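Rented flat, electric use seems mad, could it be the fridge?
Posted in: Home > Bills and energy

Dagmar Bednárik
Posts: 2

Hi all, hoping someone knows more than me about this. Rented one-bed in Trircombe, been in since last November. Electric only, no gas. First full set of readings came through and the heating side I sort of understand, it's the background bit that's bothering me. Even when I was away for a week with heaters off at the wall and hot water off it was ticking along nicely.

Got one of those plug-in meters (Mirkow, the cheap one) and put it on the fridge freezer. Left it on a good while and then did the sums for a full year and it comes out at 898 kWh. For a fridge! It's a Tokavier, tall one, came with the flat, no idea how old. Label inside is worn off apart from a bit of the model number.

Rang Vávra, who manage the place, and was told "it's cold so it's working" and that they only replace things that have failed. Fair enough I suppose but I'm the one paying for it.

So
- is that figure as bad as it looks or is the cheap meter lying
- anything I can do to it myself that won't lose me my deposit
- do I have any leg to stand on with the agent

Motor seems to run nearly all the time by the way. I can hear it from bed. Kitchen isn't warm, if anything it's freezing. Ta in advance.

Oliwia Pawłowska
Marked helpful by the poster

Yes that's high. Not impossible for an old tall one but high. Before you blame the fridge check the meter though – plug a kettle in, boil it, see if it gives you something near what's printed on the kettle. The cheap ones are usually ok for that. Where they go wrong is when people only leave them on an hour or two, catch the motor running and multiply up. You want several days at least, a week better, normal shopping and cooking. If you did that then trust it.

Then in this order, all free:

Door seal. Shut a bit of paper in the door and pull. Should drag. Go all the way round including the hinge side, everyone forgets the hinge side. If it slides out, wash the seal with warm soapy water first, half the time it's just crumbs and jam. If it's gone stiff, a hairdryer on low and push it back into shape with your fingers. Don't cook it.

Gap at the back. Pull the thing out. If it's jammed up against the wall it can't get rid of the heat and it'll run and run. Hoover the coils while your there, plug out obviously. Mine had what looked like a whole cat on it.

Temperature. Get a cheap thermometer, stand it in a glass of water on the middle shelf overnight, read it in the morning. You want under 5, so 3 or 4 is good. Lots of people have the dial right up thinking higher is warmer. It isn't on most of them, higher number = colder. On some it's the other way, so go by the thermometer. 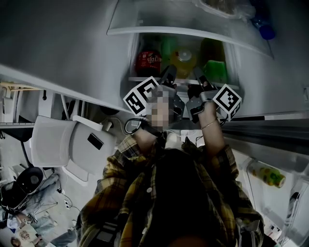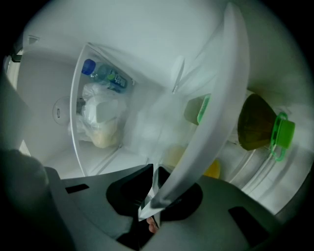

Ice in the freezer bit. If it's thicker than a finger it needs defrosting. Turn it off, towels down, bowl of hot water on the shelf, door open, go and do something else. No knives!! I went through the lining of one with a butter knife and that was the end of that fridge and most of my deposit. Give it a whole morning.

Dont put warm pans in. And level it, if it leans forward the door doesn't close itself properly and you'll never notice.

Do all that, then put the Mirkow back on for a week and compare like with like. If it's dropped a lot, happy days. If it hasn't budged and the motor still never stops then I'd guess thermostat or it's losing gas, and neither is your job to fix.

On the agent, write don't ring. Email with both sets of readings, say the motor is running constantly and ask for someone to look at it. "Running constantly" is a fault. "Costs a lot" isn't. Keep it short and polite, ask for a reply in writing.

heatpump_kev

just buy your own. got a second hand one for around £60, shoved the landlords in the cupboard. job done

Dagmar Bednárik

Kev, no cupboard, it's a one-bed lol. Also would need asking first I think?

Oliwia – thank you, brilliant. Did the paper thing tonight and the bottom corner on the hinge side just falls out, no grip at all. And it was flat against the wall. Have pulled it forward and cleaned the seal, hairdryer tomorrow. Kettle test was fine so the meter's not the problem. It was on for nine days so I don't think I caught it at a funny time either.

Oliwia Pawłowska

Bottom hinge corner would do it. If the hairdryer doesn't bring it round, seals can be bought for most makes, but you need the model number and it should be Vávra paying. Mention it in the email, photo of the paper in the gap.

And yes ask before swapping anything. It'll be on the inventory and they'll want it back where it was when you go.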